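Home | Guides | Hardware | Downloads | Forum

Clokau Handheld Data Kit – Set-Up Guide
June 3, 2019
By the Effiong bench notes author

Section 3: Recording two-handed cloth demonstrations

Okay, so by now you've got both grippers put together and the Trendell software talks to them. If it doesn't, go back to Section 2, because nothing below will work until the little status page says both units are found. This section covers setting up the table and recording a clean batch of folding demos for the policy to learn from. I do it pretty much the same way every time, and I've changed the order of these steps more than once since May, so if you have an older printout, toss it.

Before you start

You need a table you can reach from one side, a piece of dark fabric big enough to wrap the back and both sides, some clips and pins, and a garment. Start with something plain and light in color. My first batch was all dark shirts and I could hardly see the folds myself when I played the videos back, so I wasn't too surprised when the policy kept pinching air.

3.1 Set up the backdrop

1. Hang the fabric so it curves around the table. Clip it wherever it sags. A few wrinkles are fine.
2. Add some bright shapes to it. Big cut-out letters work great! The tracking step needs things to lock onto, and plain black cloth gives it next to nothing.
3. Tape down any loose cables near the table. I skipped this once and dragged a cable through half a session.

Note: Once you've mapped the space, leave the backdrop alone. If a letter falls off or you move the table, redo the map (step 3.2). I know, it's annoying.

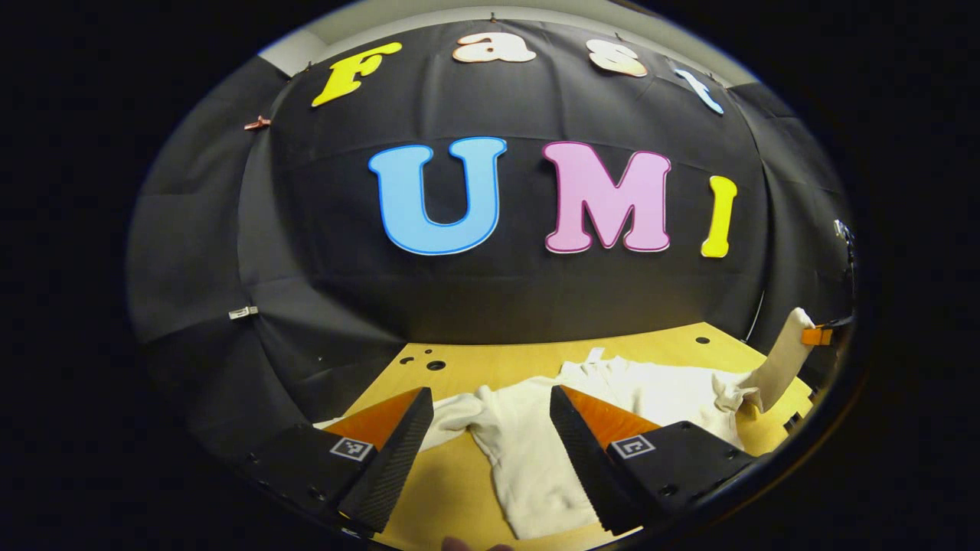

3.2 Map the space

4. Pick up one gripper and sweep it slowly over the table and along the backdrop. Take your time on the corners – fast turns blur the picture and the map comes out with holes in it.
5. Load the sweep into Trendell and hit Build Map. My last one used 1164 frames and built without a complaint, but I've had smaller ones work too.
6. Check the map preview. The table should look flat. If it's tilted or split in two, sweep again.

3.3 Calibrate the fingers

7. With the gripper recording, open the fingers all the way, then close them all the way. Do this 5 times. The software reads the square markers by the fingers to work out how wide the gap is.
8. Repeat for the other gripper. They're never quite the same, so please don't copy the numbers across (I tried).

Caution: Keep your own fingers back from the tips when you close them. The pads grip harder than you'd think. Keep your hands off the markers too, or the width reading jumps all over the place.

3.4 Record

9. Drop the garment on the table any old way. You want it messy, and messy in a different way each time.
10. Start both recordings, then hold the two grippers where each can see the backdrop for a moment.
11. Do the fold at a calm, even speed. Pinch the cloth, lift, lay it down, let go. If you fumble a grab, just grab again and keep going. I keep those in, and I think the policy recovers better from missed grabs with them than without, though I've only compared the two on shirts.
12. Stop both recordings. Shake the garment out and go back to step 9.

I get roughly 17 good demos out of a session before my wrists start grumbling. Take a break at that point – tired demos are jerky demos.

3.5 Check before you train

13. Run the batch through the Floltley checker. It flags any demo where tracking dropped out or the two clocks drifted apart.
14. Throw out anything marked red. Watch anything marked yellow yourself and decide.
15. If more than 3 in a batch are red, look at the lighting and the map first, then try again.

Note: The checker doesn't judge the fold itself, only the tracking. A demo can pass with the shirt in a total heap at the end, so skim the last few seconds of each one.

Training is in Section 4. Back up the raw videos before you go there, since the export step overwrites the folder names.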